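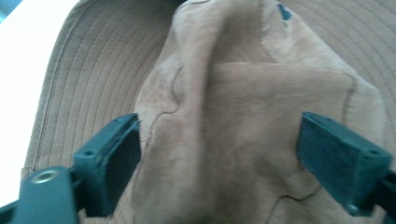

The tan bucket hat, with rows of stitching right round the brim.

Nomley opens its summer hat shop online

May 16, 2020 – Ploltham

Well, we've gone and done it! After a spring spent mostly at the kitchen table with a pot of tea and far too many fabric swatches, I'm very happy to say that the Nomley summer hats are now on sale through our own website.

I started Nomley because I couldn't find a bucket hat I liked. They were either stiff as a board or so floppy I couldn't see where I was going. What I wanted was a soft crown you could scrunch up in one hand and a wide brim with a bit of body to it, so that's what we make. The brim is stitched in close rows, one inside the next, and I'm a bit of a bore about those rows (ask my family). The crown is a brushed fabric in panels, and it creases as much as it likes.

We're calling this one the Cadwaladr, after the lane behind our workshop. Tan is the first colour and we've made 300 of them. A second colour should follow in July, all being well – I've changed my mind about it twice already, so please don't hold me to a shade just yet.

Some of you will know us from the Jollari craft market, where we sold almost 700 hats last year. I do miss the chatting, and the lady on the next stall's flapjacks, but it's been lovely getting your emails instead. We had 231 names on the waiting list when I last looked!

The Cadwaladr comes in small, medium and large. If you're between sizes I'd go up, especially if you've got a lot of hair. Orders are packed here in Ploltham and posted twice a week.

For samples, pictures or a natter about brims, press can reach me through the contact page on the Nomley website.

Ends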